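Home Tips: Can a Machine Do It Yet?

Updated 26 September 2026

Readers keep asking whether to wait for a robot before buying another set of drawer dividers. The short answer is no. Floors and lawns are covered. Picking things up and putting them back where they belong is a good deal harder, and block puzzles are a fair test of it.
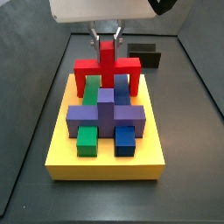 A two-fingered gripper on the red piece, with the purple one in front.

Putting away a puzzle like that takes a good grip, the right angle and a gentle push at the end. So does loading a cutlery tray or hanging a socket set. If you want to know whether a machine is ready for your kitchen or bench, ask these things:

Can it hold an odd shape? Mugs and pliers are harder than boxes.

Can it work in a crowded drawer? Most demos leave plenty of space.

How long does it take? A job you do in 20 seconds should not need nearly 30 minutes.

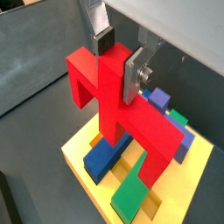 Until the answers improve, set things up so any hand can manage. Give each tool its own slot and leave a finger's width around it. Color-code the slots - a dab of paint is enough. Keep heavy items below waist height. Wipe out the slots every March, as grit stops things from seating properly.

Next: sorting screws and other small hardware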